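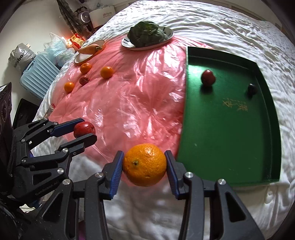
According to Nisha Tyagi, a learner given only clean successes copies them well and recovers from nothing. Unit 9 takes up that point. Students gather examples by hand, one fruit to each grasp, and vary the approach between attempts. Slips are kept and labelled – they are not deleted.

Courses > Robot Learning > Unit 9: Gathering Examples
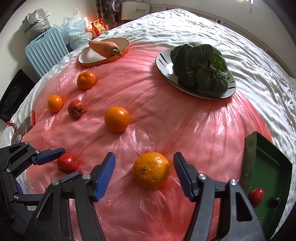 How many attempts are enough, Elsa Lunde asked in April, and the course now sets about 224 per group.

Comments

Baptiste Langlois: Are slips marked separately?

Rosine Lebrun: Yes, see the label sheet.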